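Mondine Community Hall Association
Minutes of the general meeting, February

Held in the supper room. Meeting opened 7.05 pm.

Chair: Giorgia Orlandini
Minutes: Washington Guerra

Apologies were received from the Vudstead delegate and from the playgroup. 23 members signed the attendance sheet.

1. Minutes of the previous meeting

Taken as read. One correction: the kitchen roster item should say the urn was to be descaled, not replaced. Minutes accepted with that change.

2. Matters arising

Side gate. The new latch has been fitted and the gate now closes properly. Keys were handed to the badminton group and the Trịnh cooking class. The old padlock is in the office drawer if anyone has a use for it.

Gutters. Still not done. The contractor has moved the job twice on account of rain and has been asked for a firm date. If there is no answer before the next meeting we will ring the second firm on the list.

Honour board. The spelling of two surnames has been queried by families. Washington will check the old programs held at the library before anything is repainted.

3. Correspondence

In: a letter from the council on changes to bin collection; a note of thanks from the Vudstead choir for use of the piano; a complaint from a neighbour on the north side about car doors after the trivia night.

Out: reply to the neighbour, apologising and saying that hirers will be asked to park on the street side after 9 pm.

There was some talk about whether signs would help. It was agreed to put a line in the hire form first and see how that goes.

4. Floor of the main hall

This took up most of the evening. Giorgia reported on the quote from Zekcombe for sanding and resealing the main hall. The work would close the hall for 2 weeks, with no furniture to go back on the floor until the last coat has hardened. The quote does not cover the stage or the passage to the toilets.

Members asked whether the stage should be done at the same time. The drama group felt it should, as the boards near the front are rough and people rehearse in bare feet. The badminton group would prefer the money went on the main floor and the line marking. Giorgia said the stage could be priced separately and she would ask for a figure in writing.

The timing was also discussed. The July school holidays suit most of the regular groups, but the dance school has a concert booked for the first weekend and has already sold tickets. The second half of the holidays was put forward and nobody objected.

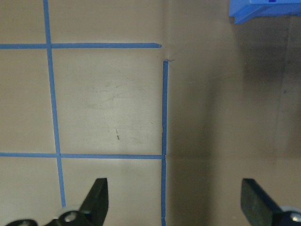
On line marking, the badminton group wants its court painted before the final coat so the lines last. The dance school asked that the lines be kept thin and in a pale colour. Both groups are to meet and come back with one plan. If they cannot agree by the next meeting, the hall will be sealed plain and marking left for another year.

Moved that the Zekcombe quote for the main hall be accepted, subject to dates. Seconded and carried, with one member against. The member asked that it be noted she supports the work but would have liked another quote.

5. Finance

The accounts to the end of the previous month were tabled. Hire income is up on the same time last year, mainly from Saturday bookings. Power is up as well. The trivia night cleared $1,000 after expenses, and this goes to the floor fund as agreed when the night was planned.

A question was asked about the bond held from a party hire last year. It has been refunded in full and the receipt is in the file.

Accounts received. Payment of the insurance and the water bill was approved.

6. Hire rates

Rates have been the same for three years. It was proposed to leave the rate for regular groups alone and lift the rate for private parties. The playgroup had asked in writing for no change to weekday mornings and this was supported. Washington will draft a new rate sheet -- including the kitchen, which is at present charged by some hirers and not by others, depending on who took the booking.

7. Kitchen

The left-hand oven is slow to heat. A repairer will be asked to look at it before we talk about a new one. The cooking class has offered to sort the cutlery drawers and throw out the bent forks. Accepted with thanks.

Hirers are again leaving tea towels wet in the cupboard. A hook rail will go up behind the door.

8. General business

Book stall. To run with the autumn market as usual. Books may be left in the foyer from the week before and no earlier. No encyclopaedias.

Piano. The tuner is due in March. The choir will pay half.

Heaters. The thermostat cover has been broken again. Giorgia to price a metal one.

First aid kit. Several items were out of date and have been replaced. A list is now taped inside the lid -- please write down anything you use.

9. Actions

Giorgia: stage quote, Zekcombe dates, thermostat cover.
Washington: library programs, rate sheet, hire form wording, gutter contractor.
Badminton and dance: joint plan for line marking.
Cooking class: cutlery drawers.

Next meeting in the supper room at 7 pm. Supper to be brought by the drama group.

Meeting closed 8.50 pm.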